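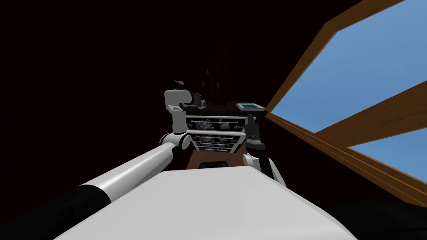

A small shelving structure against a dark wall. Computer rendering.

Shelving is a system of flat horizontal surfaces used to store or display objects. A single board is a shelf; a number of them carried on a common support is usually called a shelving unit, a set of shelves or, in trade use, a bay. Shelving is found in homes, shops, libraries, archives and warehouses, and is among the oldest forms of furniture.

Terminology

The upright members are called standards, posts or uprights. The horizontal surface rests on brackets, pins, cleats or dadoes. A dado is a groove cut across the grain of the upright to receive the end of the shelf, and is known in Australia as a housing joint. The space between two shelves is the opening, and its height is normally measured from the top of the lower board to the underside of the one above.

History

Early shelves were often recesses in masonry walls. In medieval Europe books were commonly kept in chests or laid flat on lecterns, and upright storage on open shelves became general only as printed books grew cheaper and collections larger. Adjustable shelving for libraries was well established by the end of the nineteenth century. Slotted steel angle, which can be cut and bolted without special tools, came into wide use in factories and garages after the Second World War.
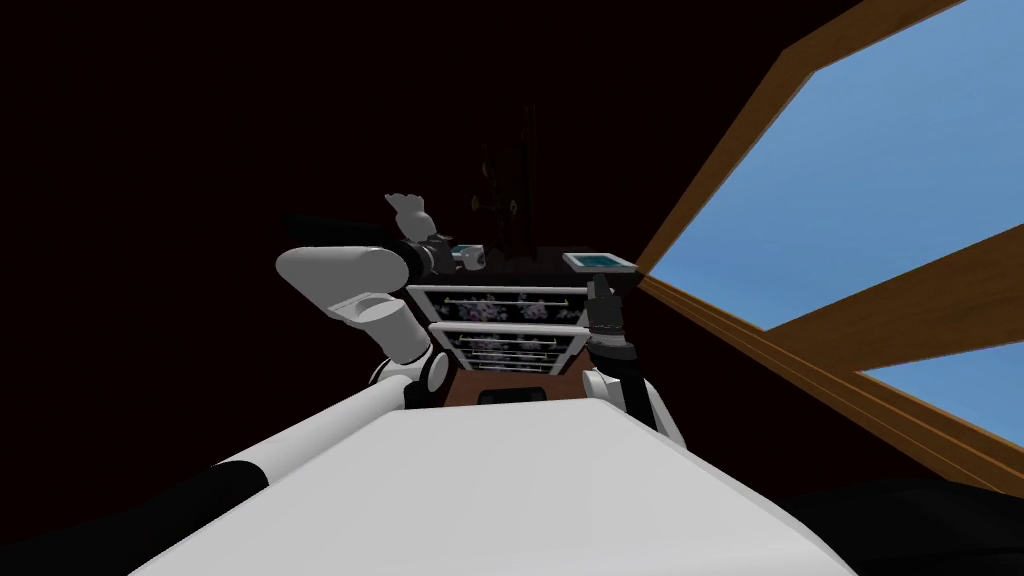
Source: Drivunora (computer rendering)

Types

Fixed shelving is joined permanently to its uprights and adds stiffness to the whole unit. Adjustable shelving rests on movable pins or clips. Cantilever shelving is supported from the back only, leaving the front clear, and is the usual choice for library stacks. Floating shelves hide their fixings within the thickness of the board. Mobile shelving runs on floor rails, so that one aisle can serve several rows.

Load and deflection

A loaded shelf bends between its supports. For a uniform load, deflection rises with the fourth power of the span and falls with the cube of the thickness, so a modest reduction in span has a large effect. Timber and particleboard also creep, sagging further over months under a constant load. A stiffening strip along the front edge reduces both effects. Tall units are generally anchored to a wall to prevent tipping.

See also

Bookcase
Cabinet making
Mobile shelving
Pallet racking

Further reading

Trevaskis, Elsie. Shelves and Their Fixings. Grastley.
Yip, Wing-sze, and Ka-ming Tseng. Storage Furniture in the Small Home. Tang.

Last revised January 2025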